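Abridged and unabridged audiobook of the same band biography

Posted in Books and Audio by Ginddale Reader Services
3527 views

Our reading group has selected a biography of a rock band for April. The library system in Ginddale holds two audio editions, both published under the Inard name. One runs 15 hours. The other is listed only as "audio edition" and is considerably shorter. Members who borrowed the second report that the chapters on the early club years are missing. We request advice on how to determine, before borrowing, whether a recording is complete, and on how members with different editions may follow the same discussion.

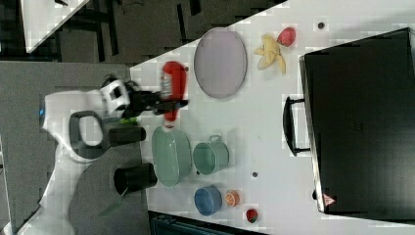

Ovholm wrote that the catalog record should be consulted first. A complete recording is normally marked "unabridged" in the edition field or in the notes. Where neither word appears, the running time may be compared with the length of the printed book. The hardcover in this case has 605 pages, and a reader covers about 30 pages in an hour of narration. A recording of six or seven hours must therefore have been cut. For the discussion, it is advisable to assign reading by chapter title. Track numbers do not correspond between editions, and page numbers are of no use to listeners.

Please note also that the source notes and index are seldom recorded, even in a complete edition. Some publishers supply them as a separate document with the download.

Sales
Same problem here with a different book. We told everyone to get the hardcover.

Ginddale Reader Services
The record for the shorter edition has been checked and the word "abridged" does appear in the notes, on the second screen. Members will be informed on Monday. The question of the photograph section, which neither recording includes, remains open.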